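Home Issues Sections Submit Search

We use cookies to remember your reading settings. Accept Manage

3. Pale household surfaces and how people look after them

3.1 Setting and materials

The Pescombe study followed 31 homes over one winter, starting in June. Each household kept a short diary of cleaning and tidying jobs, and we coded 1447 entries from those diaries. This section deals with the plain, light-coloured surfaces that came up in 213 of them: painted walls, sheets of backing paper, blinds, bed linen and tablecloths. They are grouped here because people wrote about them in much the same way. Marks, creases and changes of colour were the main worries, in that order.

We asked households to use their own words for colour. "White" was the most common, followed by "off-white" and "grey". The same wall could be given two of these names in one week, depending on who held the pen and what time of day it was. For coding we kept the word as written and added a second code from the Murnance shade card, read at midday with the lights off.

3.2 Light and apparent colour

Shading was often taken for dirt. In 13 entries a householder described washing a patch of wall or cloth that looked dull, then finding the same patch dull again the next day at the same hour. These were mostly large, plain areas with no print or pattern, where a small change in tone is easy to notice. Figure 4 shows a pale, unmarked backdrop with a soft change in tone, brighter towards the upper right and greyer lower down, with a faint darker band running across it on a slant.

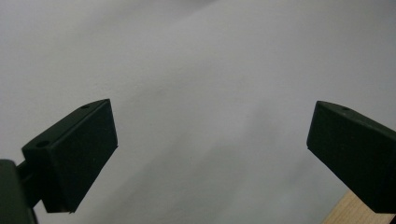

How can a householder tell a shadow from a stain on a plain, pale surface? Move the lamp or open the curtain and look again; a shadow will shift or fade and a stain will stay where it was.

Figure 4. Uneven tone on a plain, pale surface.

The diaries suggest that few people check in this way before they start to clean. Most went straight to a damp cloth. Repeated wiping left shiny patches on matte paint in three homes, and those patches then became the subject of later entries. One household repainted a whole hallway over them.

3.3 Creases

Creases behave differently on cloth and on paper. Cloth was ironed, rehung damp or left alone. Paper was rolled the other way and weighted overnight with books, which worked well for light curling and poorly for folds. The Stougaard method, in which the sheet is hung from a full-width rail for two days, was tried in four homes. Three of the four kept the rail up afterwards.

Storage mattered more than treatment. Linen rolled on a tube came out flatter than linen folded in a cupboard, even when the cupboard was not full. Households with a spare tube tended to use it for one favourite tablecloth and fold everything else.

Reader comments (3)

dater_reader: Was the shade card read on cloudy days too? Our north wall changes colour completely when it rains.

hallway77: Guilty of the shiny patches. Ours was flat white and I rubbed it for months.

Linen drawer: Would like to see the figures for the tube storage set out by fabric. Cotton and linen are not the same at all.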